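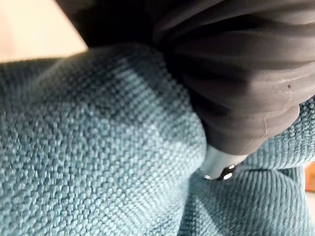 Page last changed: December, 4:40 pm, by K. Whitcombe

Fabric handling rules, Weslow bench — notes after going through the log

Went back over the Tedotine log up to entry 2138. Most of the bad entries are on coarse weaves like the teal, where the yarn stands up in loops. Smooth cotton hardly shows up at all. Rules as they stand from now on:

Check every bit of exposed metal near the fingertip before a textile run. Collar, screw heads, all of it. Drag a scrap of the same weave over it by hand. If a loop catches, the finger comes off and gets looked at under the lamp.

Wipe the ribs before starting. Lint sits in the grooves and the brush doesn't get it out, so use the damp swab.

Scratches and specks on the rubber get written down with the finger number. A scratch you can see but can't feel is fine to run. One you can feel with a fingernail means swap the finger.

Press limit on bunched cloth stays at 10 newtons. Keegan wanted it higher for thick folds and I said no for now — we can talk about it when the Overgaard pads are in.

If the fingertip goes into a fold, open fully and back out along the way it came in. No sideways moves until it is clear of the cloth. Entry 167 is the one to read on this.

Two people at the bench for any new fabric, one of them with a hand on the stop.

Still open: the Zallow sheet gives no cleaning interval for the ribbed fingers. More than 2 weeks since I wrote to them. Will ask again, and until then we clean at the start of each shift and initial the card.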